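The Small Yard at Dornport

64 shares | 2 comments

July 13, 2020

The boat on the slip is a 64-year-old cabin cruiser with most of her starboard planking off. Wendell Yazzie has been working on her for two winters and expects to launch in August. He bought her without an engine, for less than the price of the trailer she came on.

Yazzie runs the smaller of the two yards in Dornport, on the north side of the harbor. It has one slip, a shed and a crane that was secondhand when his father installed it. Fiberglass work pays the bills. Wooden boats come in when an owner has the money and the patience, and this one is his own.

The cruiser is called Tumaria. She was built for coastal weekends, with a shallow forefoot, a wide transom and a draft low enough to sit on a mudbank at low water. The hull is cedar on oak frames. When Yazzie pulled the first planks he found the frames good from the bow to the wheelhouse and soft from there aft. Rainwater had been getting in behind the cockpit coaming and running down inside the hull.

He replaced the soft frames with steamed oak, bent on the boat. Maricruz Magaña, who has worked at the yard since she left school, handled the steam box. A frame comes out of the steam and has to be in place and clamped before it stiffens. They broke several the first week. After that they switched to a greener batch of oak and lost very few.

"You learn which ones are going to go," Magaña says. "The grain runs out to the side and you can see it before you pick it up. We stopped steaming those."

The fastenings were the slow part. Yazzie's notebook lists 3,605 bronze screws, every one drilled, driven and bunged by hand. The old ones had lost their zinc and snapped off when he tried to back them out, so each broken shank had to be cored and the hole plugged before a new one could go in.

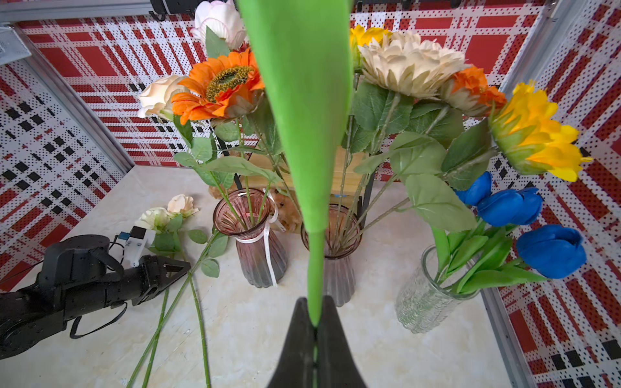

The engine is a diesel from Jenkins, rated at 100 horsepower and rebuilt by Lawal Mohammed in his shop across the harbor. It weighs less than the gasoline engine she was designed for, and Mohammed moved the beds forward a few inches to keep her level. The shaft is new. The propeller is the original, repitched.

Inside, the layout stays as it was drawn, with two berths forward, a galley to port and a chart table that folds against the bulkhead. The fuel tanks are new and sit lower than the old ones. Noémie Brunet is sewing the cushions in plain gray canvas. She also made the cockpit cover, which fits over a removable hoop and comes down to the rail on both sides.

Yazzie plans to leave her in the slings overnight when she first goes in, with the pumps running, so the planks can take up. The first trip will be down the coast to Cornel and back, with Mohammed aboard to listen to the engine.

2 comments | Share this story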